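Speaker notes: Discharge planning after a pediatric crisis visit
Gualtiero Zuccaro, Akoleck Outpatient Program
Session slot: 30 minutes including questions

Slide 1. Title
Give name, role and the scope of the talk. Scope is the period between the end of a crisis assessment and the first outpatient contact. Inpatient transfers are out of scope. Say so early; it was the first question last time.

Slide 2. The handoff gap
The family leaves with a written plan. The clinic receives a referral. These are two separate documents, prepared by different people, and they do not always agree. Our review covered 2973 referrals received by the Vasetham and D'Amico clinics. Pause on this number, then move on. Do not go into the sampling method unless asked (it is in the handout, page 2).

Main finding: the most common discrepancy was the contact person. The plan named one adult and the referral named another, typically where parents live in separate households.

Slide 3. What the plan should contain
Read the headings only. Warning signs as the young person describes them. Steps the young person can take alone. Adults to contact, with numbers. Steps for the home. When to return to the emergency department.

Wording matters more than layout. "Monitor closely" is not an instruction a parent can follow at 2 a.m. Replace it with who checks, how often, and what they do next.

Slide 4. The home conversation
Safe storage of medicines and sharp items is discussed with the caregiver before departure, room by room. Ask the caregiver to name the rooms. Start with the kitchen and bathroom, then bedrooms, garage and vehicles. Include the second household if there is one. Record what was agreed and who will do it.
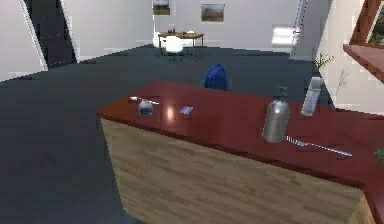 Slide 5. Kitchen counter, rendered view

Leave the slide up during the role-play exercise. One person takes the caregiver part, one the clinician. Four minutes, then swap. Listen for closed questions ("Is everything locked up?") and bring two or three back to the whole group.

Slide 6. The follow-up call
At Akoleck the call is made by the intake nurse — not by the scheduler — and uses the Titska form, which has 17 fields. Fields 1 to 6 are mandatory. If the call goes unanswered, the nurse tries the second contact the same day and documents both attempts. A voicemail does not count as contact.

Saturday discharges are the weak point. The referral sits in the queue until the clinic opens. The interim fix is a shared inbox checked by the on-call clinician. A permanent fix depends on staffing and has not been approved; do not promise a date.

Slide 7. Limits
Two clinics, one region. No control group. Discrepancies were coded by staff who knew the purpose of the review. We did not measure outcomes for the young people, only agreement between documents.

Slide 8. Questions
Likely: consent when the patient is an older teen, interpreter use on calls, access to the form. For consent, refer to the local policy and do not improvise. The blank form is in the handout folder.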